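**Last updated in November. Answers mostly by Ruth Dobson, with a few additions from members.**

# Caltov Tabletop Photo Club: Your Questions

Welcome! We take pictures of small things: teacups, seed pods, old keys, toy cars, bread, buttons, the neighbor's prize radish. If it fits on a table, somebody in the club has probably tried to light it. The questions below are the ones that come in most often by email, plus a few that get asked over coffee.

## Joining and showing up

### Do I need a real camera?

Nope! A phone is great for this kind of work, and some of my favorite pictures from last year's show were taken on phones older than my car. A camera with manual settings gives you more room to play, and you'll probably want one eventually (sorry in advance to your wallet), but come with what you have.

### Where do you meet, and when?

Pilkington Hall, upstairs, doors at 6:30 p.m. Use the side entrance by the bike racks, as the front one gets locked at six. We start shooting at 7 and pack up by 9:30. The elevator works but it's slow, so give yourself a minute if you're bringing a lot of stuff.

### Is it crowded?

We have 104 people on the mailing list and nowhere near that many on a given night. You'll get table time. Busy nights are the ones right before the spring show, when everyone suddenly remembers they meant to enter something.

### Can I bring my kid?

Yes, if they're old enough to be careful near light stands. Kids are often really good at this! They'll get the camera right down on the table at bug level without being told, and that's half the trick with small subjects.

### What does it cost?

Your first two evenings are free. After that there's a small yearly fee that covers the room and the tape. We go through a startling amount of tape.

## Backgrounds

### Why do so many of you shoot on black?

It makes pale things pop like nothing else! A white or light gray object on black cloth has a crisp outline with hardly any effort, and black soaks up stray light, so you don't get a bright tabletop bouncing up into the bottom of your subject. It's also forgiving about corners and edges, which just fall away into the dark.

The downside is dust. Black cloth collects every crumb and cat hair in the county. Bring a lint roller, then bring a second one.
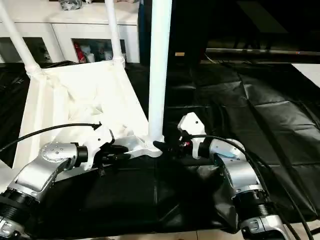

*White plastic on wrinkled black cloth.*

### My cloth is full of wrinkles. Do I have to iron it?

Depends on your light. With light from straight above, wrinkles mostly disappear. With light from low on one side, every fold gets its own bright ridge and you'll be staring at them forever. Steam it if you can, or pull it tight and clip it under the table edge. Velvet hides creases far better than plain cotton, though you have to brush it all in one direction or you get patches.

You can also darken the exposure a touch and let the folds sink. I do this a lot. I own an iron, and I could not tell you where it is.

### What about colored paper?

Love it. A roll of matte paper in a dull green or mustard will carry you for years. Tape it to the wall, let it curve gently down onto the table, and don't crease the bend. For food, I'd pick something warm. For metal, a blue-gray paper gives lovely cool reflections.

### Can I use a bedsheet?

You can, but check the weave first. Small subjects mean you're very close, and at that distance a sheet can look like a fishing net. T-shirt fabric has the same problem, plus it stretches.

## Light

### What's the one thing I should buy first?

Something to soften your light. I'd put that ahead of a new lens or a fancy tripod, every time. Bare bulbs and bare flashes make small, hard highlights and sharp black shadows. Put a big piece of thin white material between the light and the subject and everything calms down, and it's such a nice moment when you see it happen for the first time!

A shop-bought diffuser is handy because it folds up. A white shower curtain liner works too. So does tracing paper taped over an old picture frame, as long as you keep it well away from any bulb that gets hot.
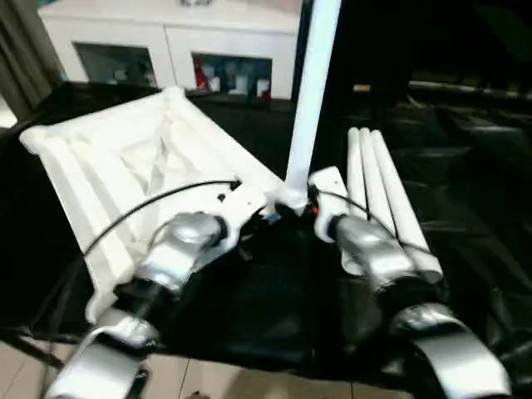 *A white fabric square, flat on black cloth.*

### How close should the diffuser be?

Closer than you think. The light gets softer as the glowing surface gets bigger from the subject's point of view, so bring it in until it's just outside your shot. Then move the lamp behind it back and forth and watch the glow spread out or tighten up. That second distance matters as much as the first, and hardly any beginner plays with it.

### Window light or lamps?

Both are wonderful. Windows are free and gorgeous and they quit at 4:30 p.m. in winter. Lamps stay put. Please don't mix them unless you mean to, as you'll get one blue side and one orange side and a headache when you try to fix the color later.

### Why are my white objects coming out gray?

Your camera's meter is trying to make everything come out medium. Point it at something white that fills the view and it'll darken the picture. Add a bit of exposure, a full stop to start, and check that you still see detail in the brightest parts. On a mostly black background you get the opposite problem: the meter brightens everything and your poor white cup turns into a blank hole. Take some exposure away for that one.

### How do I make something round look round?

Light it from one side and let the other side go darker. That slow slide from light to shadow is what tells the eye there's a curve. If you light both sides evenly, a vase or a candle or a pipe turns into a flat strip. Once you have the slide, look for anything muddying it. Your own hands, the tripod and your sweater can all throw soft dark smudges onto a pale surface, and shiny ones are worse still.

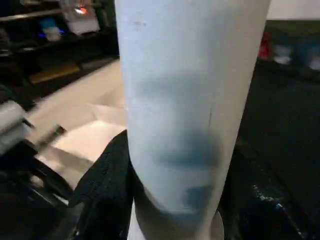
Malcolm Blackburn adds that he tapes a strip of black card along the shadow side of anything tall and pale, just out of view, and that it gives a cleaner edge than any amount of editing. He'd also like people to stop wearing white shirts to the meetings, as they bounce light all over his glassware.

He's right about the card, by the way. Try it! Black card takes light away just as surely as white card adds it, and once you get used to thinking in both directions, you'll wonder how you ever managed with lamps alone.

## Settings and focus

### What settings should I start with?

ISO 100, f/8, and whatever shutter speed gives you a decent exposure, with the camera on a tripod. Your subject isn't going anywhere, so a slow shutter is fine. Use the two-second timer so your finger doesn't shake the camera. If you've got wobbly floorboards (hello, Pilkington Hall), stand still until it clicks.

### Only the front of my subject is sharp. What's wrong?

Nothing's wrong. Depth of field gets very thin up close. You can back off a little and crop, close the aperture down to f/11 or so, or turn the subject so its most interesting side runs parallel to the camera.

Then there's stacking, where you take a whole row of pictures, each focused a hair farther back, and let software blend the sharp parts. Malcolm has done stacks of up to 77 shots for a single beetle. I usually get bored around a dozen, and they look fine!

### Should I edit?

Sure. Dust spots, color, a bit of contrast. Do the dust last thing at night with music on; it's weirdly relaxing.

## The spring show

### How do I enter?

Bring up to three prints, unframed, to any meeting before the end of February. Last year we hung 305 prints on the Norurard Library stairs and it looked fantastic, though a couple of them did fall on people.

### Where do you get prints made?

Lots of us use Clanel, the little shop behind the post office. Ask for matte if your picture has a black background, as gloss will show the viewer their own face. They take a while in the busy season, so don't leave it until the last week like I do.

### I'm shy about showing my work. Can I just come and shoot?

Of course you can. Plenty of people never enter anything. Bring an egg or a spoon or whatever's in your coat pocket, grab a lamp, and ask whoever's next to you if you get stuck. There are spare clamps in the green box under the sink.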